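Guest Room Furnishings: Bedside Pieces

The Birnum guest rooms were refurnished in October to a single scheme of light wood, gray fabric and pale walls. This gallery page records the bedside furniture chosen for the standard rooms and is intended for visitors, designers and members of the trade. The furniture was developed by Skirkico, with upholstery by Brandão, under the direction of Wycliffe Mwaipopo, head of interiors.

The brief to the makers was short. Each bedside piece was to stand in a narrow space between bed and wall, hold a telephone and a few personal items, and present no sharp corner to a guest moving about at night. The round nightstand was selected after 4 trial designs had been placed in finished rooms and reviewed by the housekeeping staff. 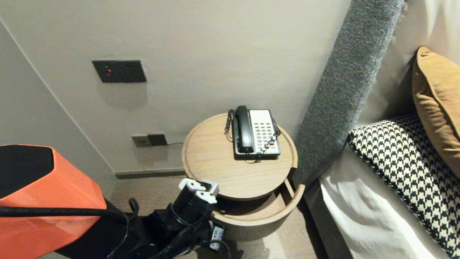 The raised rim around the top keeps small objects such as keys, rings and eyeglasses from rolling to the floor. The open shelf beneath it is left clear for books or a handbag – there is no door or drawer to check when a guest departs. Pale, finely grained wood was chosen to sit comfortably with the plank flooring, and the flecked gray of the headboard provides the darker note beside it.

Corded telephones have been kept at the bedside. Guests continue to use them for wake-up calls and for the front desk, and staff are asked to return the handset to its cradle at every room check.

More than 500 nightstands were supplied for the project, with a further 50 held in storage as replacements. Damaged pieces are returned to the Prerniteck workshop for repair and are normally back in use within 15 working days. Requests to view a furnished room may be made at the front desk between 10 a.m. and noon.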